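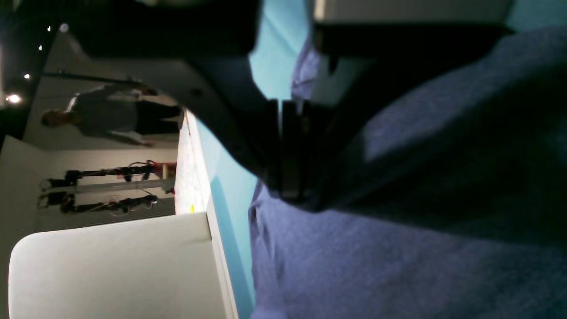
Gripper on blue cloth at the cyan-topped table, with the two-armed unit by the wall behind.

Herilero Cloth Handling Project
Progress report to the Carroll Fund, second period
14 July 2026

Thank you, first of all, for your patience with us over the spring, and for the kind note that came back with our last report. We read it out at the bench and it did everyone good. You asked us to say more this time about the equipment money and less about the software, so most of what follows is about buying things, waiting for things, and what we'd like to buy next.

Spending to date

We have now committed 70 percent of the equipment line. The largest piece of that went on the grippers and their wrist mounts, which we ordered through Dekevex after going back and forth over the finger plates for longer than we should have. We had been quoted for a wider finger in the original budget. After trying folded and rumpled cloth with a loaned pair, we changed the order to the narrow plates, which get in under a crease more easily, and the difference in price was small enough to absorb within the line. The revised quote is attached as Annex B, along with your office's email agreeing to the change.

The table came in under budget. We used the money left over for spare fingers and a second set of cables, both of which we had left out of the first plan (a mistake, and one we won't repeat in the next one!).

Deliveries

Of the 11 items on the purchase list, three are still outstanding. Two are small and promised before the end of the month. The third is the replacement controller from Visside, and I'm sorry to say it has slipped again, this time to August. We have asked for a firm shipping date in writing and will forward it to you when it comes. In the meantime we are sharing one controller between stations, so the bench work goes on but the people doing it have to plan their mornings rather carefully around each other.

The work itself

Pick-up trials on soft cloth have been running through the whole period. We have finished 43 sessions, each on a single piece of fabric laid down in folds, with the operator noting where the fingers closed and whether the cloth came up in one layer or two. Thin cloth is still giving us the most trouble. Heavier weaves are easier and we are happy to move on from them, and we have started writing up those results for the technical annex to the final report.

One thing we did learn, and wish we had known when we wrote the proposal, is how fast the finger surfaces wear when they are pressed into fabric all day. We had budgeted one replacement set for the year. We now think we should plan on one each quarter, and the revised forecast in Annex C is drawn up that way.

What we would like to ask

We would like your permission to move the unspent travel money into the equipment line. It would cover the extra finger sets through to the end of the grant, and a service visit for the arms, which fall out of warranty this winter. No new money is needed. If you would prefer to see this as a formal change request, we will gladly send one on your own form.

We would also be very pleased to have you visit. Any time after the Visside controller is in would suit us well, and we can run a few pick-ups while you're there and talk through the forecast over coffee.

Annexes: A, purchase list; B, revised gripper quote and correspondence; C, equipment forecast to end of grant.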